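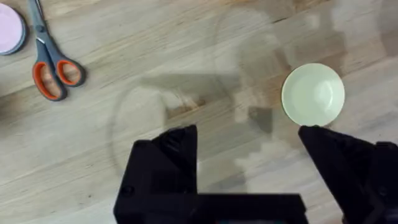

Fig. 1: Handling table, with scissors, small dish and clear bowl between and beyond the gripper fingers.

Rarkmont Workshop Group
Equipment planning meeting, November 2021

Present: Marta Hrytsenko (chair), Lucinda Abernathy (minutes)
Apologies: none

1. Minutes of the last meeting
Agreed, with one correction. The Galli quote was for two arms and not one.

2. Gripper fingers
MH said the present fingers manage most of the tableware but clear items remain the weak point. Purerex sell a softer pair at 131 pounds. Vallutine have a cheaper pair, but delivery is almost 30 days and spare pads are extra. LA asked whether the Purerex pair fits the existing mounting. MH did not know and will ask before anything is ordered.
Agreed in principle to buy one Purerex pair out of this year's money.

3. Lighting
Shadows on the table are still causing trouble with glass and clear plastic. LA proposed a diffused lamp and a matt table cover. Limit of 100 pounds for both. Agreed.

4. Second arm
Galli will hold their price until June. MH would like to wait for the new budget. LA was worried that the bench space will have gone by then. No decision. Carried forward.

5. Household items
Budget of 10 pounds a month for replacing broken dishes and bowls. Receipts to LA.

Actions
MH: check mounting with Purerex; ask Galli for the price in writing.
LA: order lamp and cover; measure the bench.

6. Any other business
The store cupboard key is to go back on its hook.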